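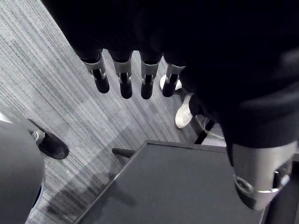 灵巧手的论文，成功率应该怎么报

去年到现在，我审过和读过的多指手操作论文有60篇，其中大部分把一个数字放在摘要里：成功率。我想说的是，这个数字按现在的报法，参考价值很低，而且低得没有必要。

先说一个我自己组里的例子。我们从一月开始做一项对比，题目很窄：手腕上装一台小相机，手指指尖做不做遮挡处理，对抓取策略有多大影响。硬件是多指手，指节是金属的，指尖包黑色材料。任务是从桌面上拿起小件。策略用遥操作数据训练，方法上没有新东西，就是标准的模仿学习，代号叫 Groda。

第一轮结果出来，带指尖遮挡的版本在19次尝试里成功了17次，不带的版本差不少。如果照惯例写，这就可以进摘要了。合作方的 Brenda Goodall 看完数据问了一个问题：这19次，物体是谁摆的？

是我们自己的学生摆的，而且摆的人知道当前跑的是哪个版本。他没有作弊的意思，但人摆东西是有习惯的，看见手上次从左边接近不顺，下次就会往右挪一点。后来我们改成由程序给出位置，摆放的人不知道版本，重新测了3轮，两个版本之间的差距缩小到不值得写一篇论文。

这件事没有什么戏剧性，组里也没有人觉得丢脸。我讲它是想说明，问题出在流程上，做实验的人认不认真是另一回事。一个认真的学生，用一套松的流程，照样会得到一个偏高的数字。

多指手比二指夹爪更容易出这种问题，原因有几条。

手指多，失败的方式就多。二指夹爪没夹住，多半是位置偏了。多指手没拿起来，可能是某一根手指先碰到了物体把它推开，可能是拇指到位晚了，也可能是手指之间互相挡住，相机根本看不到接触点。这些失败混在一起报一个百分比，读者无从判断方法到底改善了哪一种。我认为至少应该把失败分类列出来，哪怕放在附录里。

腕部相机看到的内容，也远不止任务本身。相机离手指很近，手指会占掉画面里很大一块，剩下的是桌面、地面、支架，以及站在旁边的人的鞋。策略有没有利用这些背景，作者常常不检查。我见过一个策略，把地面的花纹当成了判断手腕高度的依据，换了一间铺素色地面的房间以后，手就停在半空不肯下去。原论文的成功率没有算错，只是它描述的是那一间房间。

还有重置的问题。一次尝试算不算失败，取决于允许不允许手重新来一次。有的组允许策略自己松开再抓，有的组第一次没抓住就记失败，有的组看操作员的心情。Hendrik Motaung 在一次小型研讨会上提过一个办法：每次尝试规定时间上限，时间内怎么重试都行，超时就算失败，同时报告平均用时。我觉得这个办法够用，也不增加工作量。

有人会反驳说，机器人实验本来就慢，手指还容易坏，要求盲测、要求分类、要求换房间，小组根本做不起。这个意见我认真想过。换房间确实麻烦，我不主张每篇都做。但由程序决定摆放位置，只需要一个下午写脚本；记录失败类型，只需要在表格里多加一列。做不起的部分可以不做，写清楚没做就行。现在的情况是没做，也没写。

另一种反驳是，社区应该直接上统一的基准。Trado 就是这个思路，物体和位置都是固定的，大家跑同一套。我支持有这样的东西，但不认为它能代替上面说的这些。手的型号不同，指长不同，同一个物体对一只手容易，对另一只手可能很难。基准给出排名，失败记录给出原因，我更缺的是后者。

我自己现在审稿的做法是这样：先翻实验设置，找谁摆放、怎么判定、允许几次重试。找不到，就在意见里问，不管结果多好看。也有作者回信说这些细节太琐碎，版面不够。我的回复一般是建议他们删掉引言里关于通用机器人前景的那一段，腾出来的地方正好。

Groda 的那组结果，我们最后还是写了出来，两轮数据都放进去，先放有问题的那一轮，再放重测的。标题改成了关于测试流程的，投稿还没有消息。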